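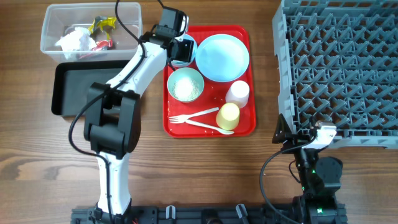
Red tray, blue plates, a bowl of rice, and the rubbish in its own box.

I should like to put in a word for the tray. I know it makes me sound like somebody's great-aunt, and I know there are weightier things to write about in a summer when people are only just getting used to eating in company again, but I have been thinking about trays for weeks now and it has to go somewhere.

We had them at home when I was small, a whole stack leaning against the side of the fridge, and I took it for granted that every meal ended with a tray. You sat until you had finished, and then everything went back on it, plate and cup and whatever was left over, and the lot travelled to the kitchen in one go. When I moved into a flat of my own I gave all that up at once. Trays were for hospitals and canteens! I carried things through by hand, a cup here, a bowl there, a fork forgotten under the newspaper until the following evening, and I thought of this as freedom.

It took a canteen to win me back. For one long winter I ate my lunch at Cakier, which was a plain sort of place up a flight of stairs, with 20 seats and a rice dish that never changed from one December to the next. You cleared your own table there. Scraps went one way, wrappers and tissues another, crockery a third, and in all those lunches I never minded doing it. I rather looked forward to it, if I'm truthful. There is a small pleasure in turning a cup upside down when you've done with it, a sort of full stop, and in seeing the plates set apart from the paper before anything is carried off.

What I object to is the heap. You know the one: the napkin pushed into the glass, the sweet wrapper folded under the rim of the plate, the last spoonful of rice with a tissue laid over it like a blanket. People do this out of kindness, I'm sure, to make the table look tidier for whoever comes next. But whoever comes next has to put two fingers into the glass and fish. A clear box for the rubbish at one corner of the table does away with all of it, and I would have one at every gathering. Clear, mind you. With a lidded bin people hesitate and look about them, whereas a box with a crumpled tissue already showing through the side tells even the shyest guest where the next one goes.

Then there is the question of colour, on which I hold strong views. My own tray is a Nordin, bought for 9 pounds, and it is red, and I would not swap it for a tasteful grey one if you paid me. Every stray grain of rice shows up on red. Pale blue crockery looks cheerful on it even when it's dirty. I have a friend with a beautiful dark tray from Gotirau who has to tilt it towards the window to see whether it wants wiping, and she tells me this is elegance. Perhaps it is.

I do understand the case against. Trays are awkward to store, and they can make supper at your own table feel like something issued to you. Still, I've gone back to one at every meal, and the forks have stopped turning up under the newspaper.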